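Setting up your Cendolby deal alerts
Section 3: Price watches, vouchers and checkout

I've been using Cendolby to catch sale prices for a good while now, and this is the bit I get asked about most. Have your account open before you start (Section 2 if you haven't made one).

1. Sign in and open the Watches tab. Tap Add and paste in the shop's page address for the laptop, phone or whatever you're after.

2. Type your target price. I was after a Plaltenport tablet last February and set mine far too low, so I never heard a peep!
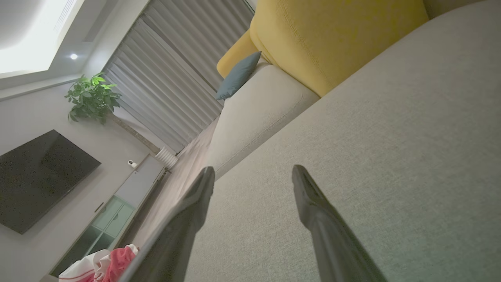 3. Pick how you want to be told. Email is fine for slow movers, but for flash sales you really want the phone alert, and you want the sound turned up. I do all my bargain hunting from the sofa, a light grey fabric one with a fine weave, and a phone on silent makes no impression at all on a seat cushion like that. Choose Loud, then press Test.

Note: you can have up to 32 watches running at once. After that the Add button goes grey until you delete one.

4. Add your shops. Jultonberg and Krishnan are both in the list already, so just tick them. For anything else, use Other shop and paste the home page in.

5. Switch on Include vouchers. Cendolby then takes any code off the price before it compares it with your target, and quite often that's what tips it over (my headphones came down by 70 pounds that way).

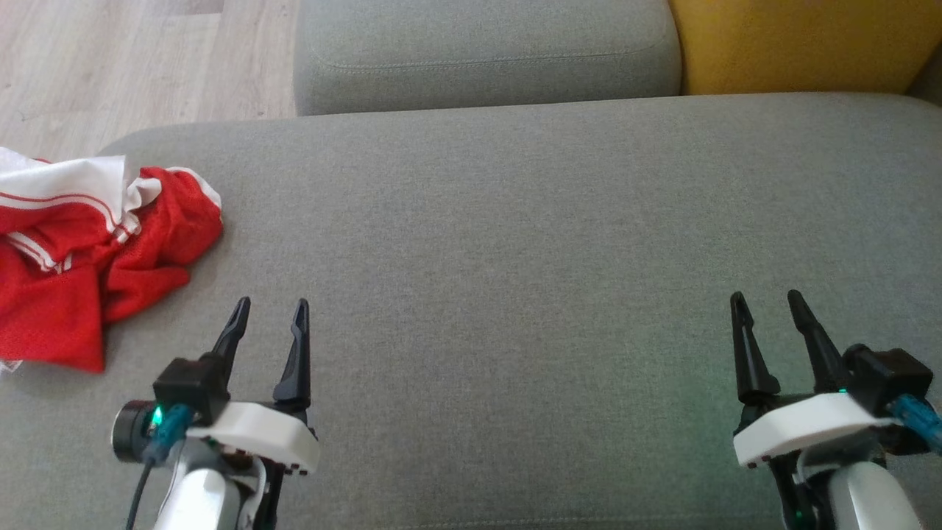 6. Set your quiet hours. Mine start at 11 at night, and anything that drops after that waits for me until morning.

Caution: an alert doesn't hold the stock for you. Put the thing in your basket first, then go and read the reviews.

7. When an alert comes in, open it and check the model number against the one you saved. Shops do swap last year's version onto the same page, and the alert can't tell. If the price at the till is different, tap Report and send the watch number, so for instance 3658.
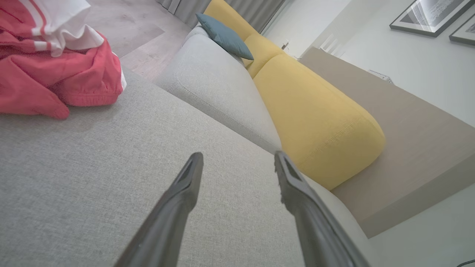

Krishnan_fan wrote in to say that step 5 didn't work until the voucher box was ticked for each shop separately, and asked if a refurbished model counts towards the same watch. It doesn't, you'll need a second one with Refurbished chosen under Condition. The voucher tick boxes are under Shops, then Edit.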